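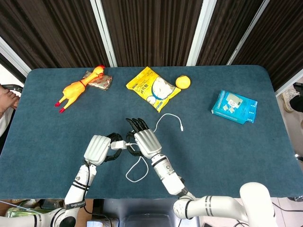
Table with charger, cable and other small items.

Husetti Paper Goods: stockroom and booth check, with comments
Completed 1 May 2020. Covers the card press, the pin bench, the packing table and the folding booth we take to gift fairs.

1. Card press
Guard closes fully: YES
Emergency stop works: YES, on the second push. I marked it yes because the form has no box for "eventually." Replace the button before July.
Foot pedal cover in place: NO. The last checklist says it was fitted. I'd like to see it.

2. Pin bench
Eye protection at each seat: YES
Enamel and thinner lids tight: NO, 2 open.
Safety data sheets in the binder: PARTLY. The Relon sheets are in there. The sheet for the new glitter enamel is a page printed from the seller's website that says "safe for crafts." That doesn't tell me anything. Ask for the real one.
Loose pin backs swept up: YES, though I suspect this was done while I was hanging up my coat.

3. Packing table
Blades retracted or in the block: YES
Tape gun teeth covered: NO
Chargers and cables free of cracks or bare wire: see comment.
Comment: the label printer cable passes. The heat sealer cord has been "repaired" with washi tape, the one with the little foxes on it. Washi tape is not insulation. Taken out of use.
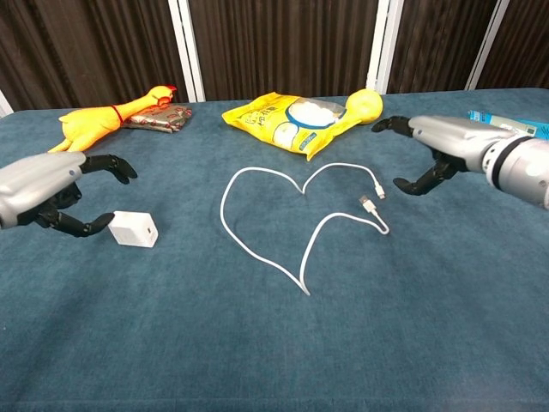
White charger block on the tablecloth.

4. Stock shelves
Heavy boxes below shoulder height: NO. All 12 cartons of the Esquivel birthday line are on the top shelf. I was told they are light. I lifted one. They are card stock, and they weigh what card stock weighs.
Shelves fixed to the wall: YES, checked with a hard pull.
Aisle clear to 30 inches: YES, if you move the gift wrap stand, so NO.

5. Fair booth
Frame locks click on all legs: YES
Table cover clear of the floor on the customer side: NO. It drags. Hem it or clip it.
Card spinner stable when full: NO. Leans when loaded on one side. Doltov sells it as "tip-proof," and I would not stand a toddler next to it.
Flame-retardant label on backdrop: label is there. There is no certificate to go with it, and most fairs will ask for one.

6. Fire and exits
Extinguisher gauge in the green: YES
Back door opens without a key: YES
Monthly extinguisher tag initialed: YES, 6 months in a row, same pen, same slant. Please do these one month at a time.

Result: NOT PASSED. Press pedal, sealer cord and top shelf to be fixed first. I will look at the work itself at the recheck. A note saying "done" will not close any of these.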